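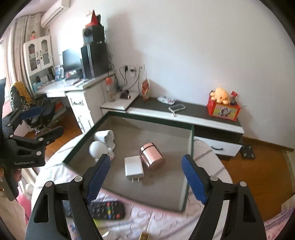 I've finally started using trays to sort out my bedroom and I love it, but I've got stuck on the remotes! My room is small, the bed doubles as my sorting spot, and the low cabinet along the wall collects everything: snack bags, bits of wrapper, a plush toy sitting on a box. The tray with the grey lining is meant for daily things, so the charger plug and the rose-gold tin went straight in, but the black remote is still lying on the sheet below it. Do you give remotes a tray of their own or keep them with the chargers? I've also got a round table with a striped cloth that fills up the same way, and I'd really like one system for both. I've 23 days off from Mon 28 November, so there's time to do it properly.
Yurani Sotelo

Lerar
Keep them together! I had separate trays for ages and could never remember which was which. One tray by the bed, one on the table, and whatever you use sitting down goes in the nearest one. Mine is a Le Goff tray, long enough for a full-size remote to lie flat, so do measure yours first. Cables I roll up and keep in a drawer. The table is harder, I'll admit, as pens and little boxes turn up on it from every direction and the remote ends up in the middle of the lot. 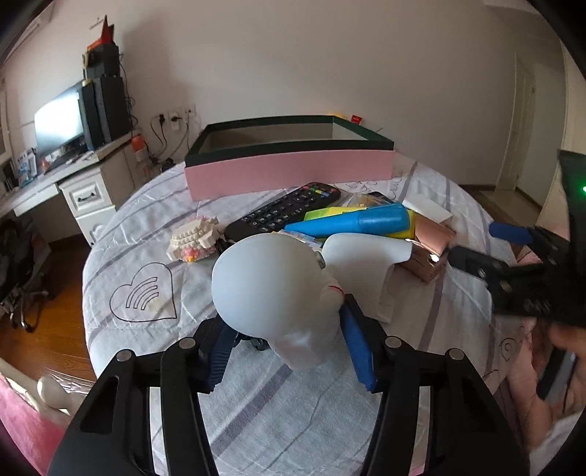 Fedbridge says to clear the table completely every evening, and I've come round to that. It takes me about 2 minutes. Anything in its box goes back to a shelf, pens go in a mug, and crinkly plastic goes straight in the bin. I started in January and I still get a little thrill from seeing the whole cloth in the morning!

Hinent
just stick some velcro on the side of the cabinet and hang the remote there. works for me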